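걸리(Gulley) 소개

종이컵을 정리하는 회사입니다. 농담처럼 들리겠지만 사업자등록증에도 비슷하게 적혀 있습니다. 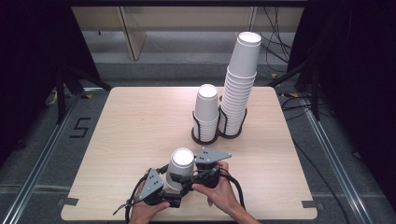 저희가 하는 일을 좀 더 점잖게 말하면 '공용 음료대 운영 및 비품 관리'입니다. 회사, 학원, 공유 사무실, 교회 교육관, 병원 대기실처럼 여러 사람이 물과 커피를 마시고 여러 사람이 컵을 흐트러뜨리는 곳을 정기적으로 찾아가 컵을 채우고, 거치대를 닦고, 커피 스틱과 설탕을 제자리에 돌려놓습니다. 제자리가 없는 곳에는 제자리를 만들어 드립니다. 사실 이 마지막 일이 제일 오래 걸립니다.

이름에 대하여

걸리는 영어로 빗물이 모여 흐르는 도랑을 뜻합니다. 창업자인 달리보르 시메크(Dalibor Šimek)가 정했습니다. 음료대에서 흘린 물은 결국 어딘가로 흘러가는데 그 어딘가가 대개 멀티탭 쪽이더라는 경험에서 나온 이름이라고 합니다. 한국어로 읽으면 막걸리가 먼저 떠오른다는 의견은 창업 첫 주부터 들었습니다. 막걸리는 취급하지 않습니다. 전화로 주문하시는 분이 아직도 계십니다. 명절 전에는 특히 많습니다.

어떻게 시작했나

달리보르는 원래 사무용 가구를 파는 사람이었습니다. 고객사에 책상을 납품하러 가면 늘 탕비실에서 기다리게 되었고, 기다리는 동안 할 일이 없으니 흩어진 컵을 포개기 시작했다고 합니다. 한 고객사에서 책상은 다른 데서 살 테니 컵만 계속 정리해 주면 안 되겠느냐는 말을 들었습니다. 본인은 이 이야기를 자랑스럽게 하는데, 영업 사원으로서 자랑할 만한 이야기인지는 직원들 사이에 의견이 갈립니다.

그 뒤에 헤일리 스태니포스(Hayley Staniforth)가 합류했습니다. 헤일리는 호텔 연회장에서 일했고, 행사가 끝난 뒤 남은 잔을 어떤 순서로 치우면 두 번 걷지 않는지를 진지하게 생각하는 사람입니다. 지금 저희가 쓰는 방문 순서표와 점검표는 거의 다 헤일리가 만들었습니다. 달리보르가 만든 부분은 맨 위의 로고입니다.

둘이 처음 맡은 곳은 쿠라나(Khurana)라는 작은 회계 사무소였습니다. 탕비실이라기보다는 복도 끝의 선반 하나였는데, 종이컵 봉지 세 개가 전부 뜯겨 있고 그중 비어 있는 봉지는 하나도 없었습니다. 저희는 이것을 사내에서 '쿠라나 상태'라고 부릅니다. 쿠라나 측에서도 알고 있고, 이제는 그쪽 직원분들이 먼저 전화해서 "또 쿠라나예요" 하십니다.

컵을 쌓는 일에 대하여

홈페이지를 만든다고 하니 주변에서 철학을 쓰라고 했습니다. 철학까지는 없고 습관이 있습니다.

컵은 입구가 위로 가게 쌓습니다. 엎어 두는 쪽이 위생적이라고 믿는 분들이 계시고, 그분들의 믿음도 존중합니다. 다만 엎어서 쌓은 컵은 맨 위의 것을 꺼낼 때 바닥을 잡고 들어 올려야 하는데, 급한 사람은 두세 개를 함께 뽑은 다음 남은 것을 옆에 내려놓고 갑니다. 내려놓은 컵은 아무도 다시 쓰지 않습니다. 위로 쌓아도 두 개씩 뽑는 분은 계십니다. 그 문제는 저희도 풀지 못했습니다. 먼지가 걱정되는 곳에는 뚜껑이 있는 보관함을 따로 권해 드립니다.

거치대는 되도록 칸이 붙어 있는 것을 씁니다. 따로 떨어진 거치대를 두 개 놓으면 언젠가 하나는 창가로 가고 하나는 프린터 위로 갑니다. 왜 프린터 위인지는 모릅니다. 어느 건물이나 프린터 위입니다. 붙어 있는 거치대는 둘이 같이 움직이니 적어도 찾기는 쉽습니다. 저희는 검은 철사로 된 것을 좋아합니다. 컵이 얼마나 남았는지 옆에서 그대로 보이고, 행주로 닦을 면이 적습니다. 철사 사이에 커피 스틱을 꽂아 두는 분이 계신데, 방문할 때마다 조용히 빼 드립니다.

높이는 늘 논쟁거리입니다. 달리보르는 높이 쌓는 쪽입니다. 한 번에 많이 채우면 방문 사이에 떨어질 일이 없다는 주장입니다. 헤일리는 낮게 쌓는 쪽입니다. 높으면 언젠가 팔꿈치에 걸린다는 주장입니다. 두 사람의 합의안은 한 칸은 높게, 한 칸은 낮게 쌓는 것이었습니다. 고객이 보기에는 채우다 만 것 같겠지만 저희 나름으로는 노사 협상의 결과물입니다. 쓰시는 분들은 대체로 낮은 쪽부터 집습니다. 헤일리는 이 사실을 회의 때마다 언급합니다.

포갤 때 힘을 주지 않는 것도 저희 습관입니다. 꾹 누르면 보기에는 단정하고 자리도 덜 차지합니다. 그 대신 다음 날 아침 누군가가 커피 머신 앞에서 컵 두 개를 양손으로 잡고 비틀고 있습니다. 뒤에는 줄이 있고요. 신입 직원 교육에서는 이 대목에 시간을 꽤 씁니다. 한 개씩, 테두리를 피해서 옆면을 잡고, 놓는다는 느낌으로. 처음에는 다들 이걸 왜 배우나 하는 표정인데 본인이 한번 비틀어 보고 나면 표정이 바뀝니다.

저희가 맡는 일

기본은 정기 방문입니다. 컵과 소모품을 채우고, 음료대 상판과 거치대를 닦고, 유통기한이 지난 티백을 회수합니다. 티백은 정말 오래된 것이 나옵니다. 누가 여행에서 사 왔는지 아무도 기억하지 못하는 허브차는 임의로 버리지 않고 쪽지를 붙여 둡니다. 쪽지를 붙이면 꼭 주인이 나타납니다. 마시지는 않습니다.

자리 배치도 해 드립니다. 컵은 왼쪽, 음료는 가운데, 쓰레기통은 오른쪽이 원칙이고, 정수기가 이미 벽에 박혀 있으면 원칙을 포기하고 정수기에 맞춥니다. 별도의 탁자가 필요하면 밝은색 나무 상판을 권합니다. 커피 자국이 잘 보여서 싫다는 분들이 계시는데, 저희는 잘 보이라고 권하는 것입니다. 어두운 상판은 아주 깨끗해 보입니다. 손을 짚기 전까지는요.

행사용 설치는 규모를 가려서 받습니다. 지금까지 가장 컸던 것은 고바인(Govine) 체육관에서 열린 지역 합창제였고, 하루에 종이컵 1,855개를 냈습니다. 이 숫자를 정확히 아는 이유는 헤일리가 남은 컵을 전부 세었기 때문입니다. 세지 말라고 했는데 세었습니다. 합창하시는 분들은 물을 많이 드십니다. 그리고 컵에 이름을 쓰지 않으십니다. 이듬해에는 펜을 같이 놓았더니 컵에 악보를 그리신 분이 계셨습니다.

저희가 맡지 않는 일

냉장고 정리는 하지 않습니다. 예전에 했습니다. 반찬통 하나를 두고 부서 두 곳이 갈라선 사건 이후로 계약서에서 뺐습니다. 자세한 내용은 양쪽 모두의 체면을 위해 적지 않겠습니다.

설거지도 하지 않습니다. 개인 머그잔은 개인의 영역이라고 생각합니다. 싱크대에 담가 둔 머그잔에는 '불리는 중'이라는 쪽지가 붙어 있는 경우가 많은데, 계절이 바뀌도록 불고 있는 것도 보았습니다.

누가 컵을 많이 쓰는지 알려 달라는 요청도 정중히 사양합니다. 가끔 총무 담당자분이 목소리를 낮추고 물어보십니다. 저희는 알지만 말씀드리지 않습니다. 대개 물어보신 분입니다.

종이컵을 덜 쓰는 방법

종이컵으로 먹고사는 회사가 할 말은 아닌 것 같지만 상담 때 자주 나오는 이야기라 적어 둡니다. 저희는 덜 쓰시라고 합니다. 머그잔 걸이를 종이컵보다 손이 먼저 닿는 자리에 두면 눈에 띄게 줄어듭니다. 포스터는 효과가 없었습니다. 북극곰이 그려진 포스터 바로 밑에서 컵을 두 개 겹쳐 쓰시는 분을 뵌 적이 있습니다. 뜨겁다고 하셨습니다. 그래서 그 사무실에는 컵 홀더를 들여놓았고, 포스터는 떼었습니다.

소비량이 줄면 저희 청구 금액도 줄어듭니다. 방문료는 그대로이니 너무 걱정하지 않으셔도 됩니다. 달리보르가 이 문장은 꼭 넣어 달라고 했습니다.

보관함 '스킨데티'

앞에서 말한 뚜껑 달린 보관함은 저희가 직접 만든 것이고 이름은 스킨데티(Skindetti)입니다. 이탈리아어처럼 들리지만 아무 뜻도 없습니다. 상표 등록이 가능한 이름을 찾다가 다섯 번째 후보에서 통과했습니다. 앞의 네 개는 뜻이 있었고 더 나았습니다.

스킨데티는 앞면이 열리고, 안에 컵 더미를 눕히지 않고 세워서 넣습니다. 첫 시제품은 뚜껑이 너무 세게 닫혀서 회의실까지 소리가 들렸습니다. 두 번째 것은 닫히지 않았습니다. 지금 판매하는 세 번째 것은 조용히 닫히고, 닫혔는지 확인하려고 다들 한 번씩 다시 열어 봅니다. 개선 요청을 주셔도 좋은데 당분간은 이대로 가려고 합니다.

일하는 사람들

현장 방문은 둘씩 다닙니다. 한 사람은 채우고 한 사람은 닦습니다. 역할은 나가면서 정하는데, 채우는 쪽이 인기가 많아서 보통 가위바위보를 합니다. 헤일리와는 하지 않는 편이 좋습니다.

수요일은 방문을 받지 않고 사무실에서 소모품을 나눕니다. 컵 상자를 열어 눌린 것과 테두리가 풀린 것을 골라내고, 고객사별로 봉지에 담습니다. 골라낸 컵은 저희가 씁니다. 그래서 저희 사무실에 오시면 조금 찌그러진 컵으로 커피를 드시게 됩니다. 음료대 정리 회사의 음료대치고는 어수선하다는 말씀도 많이 하십니다. 거치대 한쪽이 늘 비어 있는데, 채우는 당번이 아직 정해지지 않았습니다.

7월에는 얼음컵 때문에 모두가 바쁩니다. 뜨거운 음료용 컵에 얼음을 담으면 어떻게 되느냐는 문의가 이 무렵에 몰립니다. 잠깐은 괜찮습니다. 책상에 올려 두고 회의에 들어가시면 안 됩니다.

채용은 상시로 열어 두고 있습니다. 경력은 보지 않습니다. 면접 때 물을 한 잔 드리는데, 컵을 하나만 뽑으시는지를 봅니다. 이렇게 적어 두었으니 이제 소용이 없어졌고, 다음 방법은 헤일리가 생각하고 있습니다.

자주 듣는 말

"그걸 돈 주고 맡기는 데가 있어요?" 있습니다. 대부분은 처음에 같은 말씀을 하셨던 분들입니다.

"우리 회사는 막내가 해요." 그 막내분들이 저희에게 연락을 주십니다. 회사 전화 말고 개인 휴대전화로, 점심시간에 주십니다. 견적서는 팀장님께 자연스럽게 발견될 만한 형식으로 보내 드릴 수 있습니다.

"한번 정리하면 계속 가지 않나요?" 월요일 아침에 정리한 음료대가 점심 직후에 어떤 모습인지 보신 적이 없는 분의 질문입니다. 부럽습니다.

상담 안내

상담은 방문 상담이 기본이고 전화로도 가능합니다. 전화로 하실 때는 탕비실에 서서 걸어 주시면 좋습니다. 자리에서 기억으로 설명하시는 음료대는 언제나 실제보다 깨끗합니다.

방문 전에 미리 치우지 말아 주세요. 부탁드려도 다들 치우십니다. 그러면 저희는 서랍을 열어 봅니다. 급히 치운 물건은 모두 서랍에 있으니까요.

문의는 이 페이지 아래의 양식으로 남겨 주시면 담당자가 순서대로 연락드립니다. 막걸리 문의에는 답을 드리지 못합니다.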